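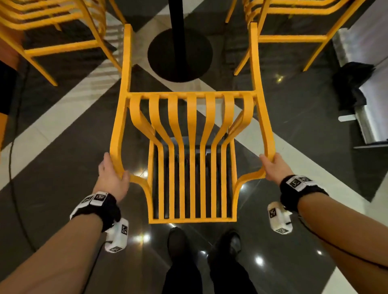 Our new result is written up, so I will try to explain it in a few posts. The question was simple. If you want to teach a robot to carry furniture with two arms, how much do you need to know about where the human wrists are?

We asked people to do ordinary café work: unstack chairs, turn them, carry them, stack them again. No robot takes part at this stage. The person wears a camera on the head and a band with printed markers on each wrist, and does the job with their own hands.

Chairs are a good object for this study. You can't do much with one hand, and when you turn a chair upside down both hands must move together. If the left wrist is estimated wrongly by a few centimetres, the learned motion would pull the chair apart, or drop it.

The full set has 3,224 recordings. For the result below we used 2,000 of them for training. The rest we kept for testing or removed, mostly where the markers were hidden from the camera for too long.

We compared two ways to get the wrist position. The first uses only the hands as the camera sees them. The second adds the markers. Everything else in the training was kept the same, and Raimonds Sproģis checked this twice, for which I am thankful.

On straight carrying there was almost no difference. I expected more, to be frank. When the chair stays in front of the body, the hands are easy to see and the simple method is good enough.

On turning, the difference is large. With markers, the robot finished 80 turns before we saw the first dropped chair. Without markers we had to stop much earlier. The usual failure is that one arm starts to rotate slightly before the other.

A polished floor made trouble for us. Lamps reflect in it, and our first detector sometimes took a bright spot for the corner of a marker. Uyên Sầm wrote a filter which compares each detection with the one before. It is not elegant but it works.

What we can't claim: only 8 people made the recordings, and all of them are adults of similar height. The chairs were light. I don't know what happens with a heavy wooden one, and I would not like to guess.

Somebody at Zirnach asked if the wristbands disturb the work. A little, yes. People told us they forget the bands quite soon, but the cable they notice — it touches the arm when you bend down. We want a version without cable by September.

Thanks to Ga-eun Tak, who planned the recording sessions and also stacked more chairs than any of us. Questions are welcome, I will answer slowly but I will answer.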